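Forum Haushalt & Textil > Waschen und Pflegen
Thema: Leinentuch vergilbt nach dem Lagern, was hilft wirklich?

Knitterkante schrieb:
Hallo in die Runde,
ich habe von meiner Großtante einen Stapel Leinen geerbt, Tischtücher und Laken, das meiste vermutlich älter als ich. Im Schrank lag alles ordentlich gefaltet und hat genau an den Falten gelbe Streifen bekommen. Zwei Stück habe ich schon bei 60 Grad gewaschen, mit normalem Vollwaschmittel. Die Streifen sind jetzt sehr saubere gelbe Streifen.
Meine Mutter sagt Gallseife, mein Nachbar sagt Chlor, das Internet sagt Backpulver, aber das sagt das Internet ja bei allem. Was macht ihr?

Mangelware schrieb:
Bloß kein Chlor. Dein Nachbar möchte entweder dein Leinen loswerden oder dich. Chlor greift die Faser an, und bei alten Sachen merkst du das erst, wenn beim Aufhängen der Finger durchgeht.
Sauerstoffbleiche (Percarbonat, gibt es in jeder Drogerie), warmes Wasser, über Nacht einweichen, danach normal waschen und zweimal spülen. Bei hartnäckigen Falten wiederholen. Gallseife ist gegen Fett gut, mit Lagerflecken hat sie wenig zu schaffen.

Soudabeh Nikzad schrieb:
Ich widerspreche beim Einweichen über Nacht. Bei unbesticktem weißem Leinen von mir aus. Sobald irgendwo ein farbiges Monogramm sitzt, hast du am Morgen ein rosa Tischtuch und eine Geschichte fürs nächste Familientreffen. Ich gehe nie über ein paar Stunden und schaue zwischendurch nach.
Und bitte vorher in klarem Wasser einweichen. Altes Leinen ist oft gestärkt weggelegt worden, und die Stärke vergilbt mit. Solange die drin ist, bleichst du an der Stärke herum.

Mangelware schrieb:
Wer farbige Monogramme hat, hat auch Personal.
Aber gut, Punkt für die Stärke.

Knitterkante schrieb:
Monogramme sind drauf, aber weiß auf weiß. Personal bin ich.
Wie viel Percarbonat denn? Auf meiner Packung (Guvum, die im blauen Karton) steht »nach Bedarf«, was ich als Dosierangabe etwas philosophisch finde.

Mangelware schrieb:
Ich nehme 100 Gramm auf eine Wanne. Meine Wanne ist groß.

Shiyu Bai schrieb:
Ihr redet alle vom Bleichen, dabei ist das Trocknen die halbe Miete. Rasenbleiche! Feucht in die Sonne legen, immer wieder mit der Gießkanne drüber, abends reinholen. Meine Laken waren im Juli nach 5 Tagen so weiß, dass der Rest der Wäsche beleidigt aussah.
Nasses Leinen übrigens nie über eine dünne Leine hängen. Das Gewicht zieht alles auf einen Strich, und den bügelst du dann bis zur Rente. Breit auflegen, auf Holz oder eine dicke Stange. Beim Holz darauf achten, dass es glatt und unbehandelt ist, frische Lasur färbt ab.
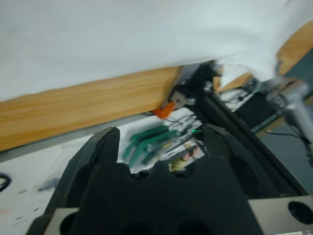
Knitterkante schrieb:
Rasenbleiche klingt herrlich. Wir haben 29. November 2021 und ich wohne im dritten Stock. Der Balkon bekommt Sonne, wenn der Supermarkt gegenüber die Fenster putzt.

Shiyu Bai schrieb:
Dann wartest du eben. Das Leinen hat Jahrzehnte im Schrank gelegen, es wird den Winter auch noch schaffen.

LonaFan schrieb:
Ich verstehe die ganze Romantik nicht. Ich habe 234 Euro für einen Satz neue Laken von Lona ausgegeben, die kommen bei 60 Grad in die Maschine, danach in den Trockner, fertig. Bei altem Leinen steht man jeden Monat am Bügelbrett und redet sich ein, das sei Lebensqualität.

Soudabeh Nikzad schrieb:
Leinen in den Trockner. Ich musste kurz aufstehen und eine Runde durch die Küche gehen.

LonaFan schrieb:
Es ist weich! Weicher als deins!

Mangelware schrieb:
Natürlich ist es weich. Die andere Hälfte davon liegt im Flusensieb.
Bügeln muss man übrigens auch altes Leinen kaum, wenn man es feucht zieht. Zu zweit, jeder zwei Ecken, diagonal und dann gerade, und noch klamm zusammenlegen. Bei uns der einzige Sport, den wir gemeinsam treiben, und auch der endet im Streit darüber, wer losgelassen hat.

Knitterkante schrieb:
Kurzer Zwischenstand: Klarwasser über Nacht, die Brühe war teefarben. Danach vier Stunden Percarbonat, eine Wäsche, zwei Spülgänge. Von den Streifen ist beim ersten Tischtuch fast nichts mehr zu sehen. Beim zweiten ist ein brauner Punkt geblieben, scharf begrenzt, wie mit dem Stift gesetzt.

Soudabeh Nikzad schrieb:
Rost. Vermutlich eine Stecknadel oder ein Schrankscharnier. Da hilft Bleichmittel nicht, da brauchst du Zitronensäure oder einen Rostentferner für Textilien. Kalt arbeiten, an einer Ecke testen, gut ausspülen. Und nie mit der Bleiche zusammenschütten!

Shiyu Bai schrieb:
Oder eine Serviettengabel drauflegen und den Gästen diesen Platz geben.

Knitterkante schrieb:
Was ist eine Serviettengabel?

Shiyu Bai schrieb:
Keine Ahnung, klang in dem Zusammenhang richtig.

Mangelware schrieb:
Noch zum Lagern, damit du in zwanzig Jahren nicht wieder hier stehst: ungestärkt, ganz trocken, säurefreies Seidenpapier dazwischen, und einmal im Jahr anders falten. Oder rollen. Eine Papprolle geht auch, aber mit Papier drum, Pappe gilbt selber und gibt das großzügig weiter. Und kein blankes Schrankbrett, da gehört eine Lage Baumwolle drunter.

LonaFan schrieb:
Oder man benutzt die Sachen einfach. Dann vergilbt auch nichts.

Soudabeh Nikzad schrieb:
Ich stimme LonaFan ungern zu, aber da ist etwas dran.

Knitterkante schrieb:
Ich decke am Wochenende damit den Tisch. Es gibt Rote Bete. Ich melde mich dann mit einem neuen Thema.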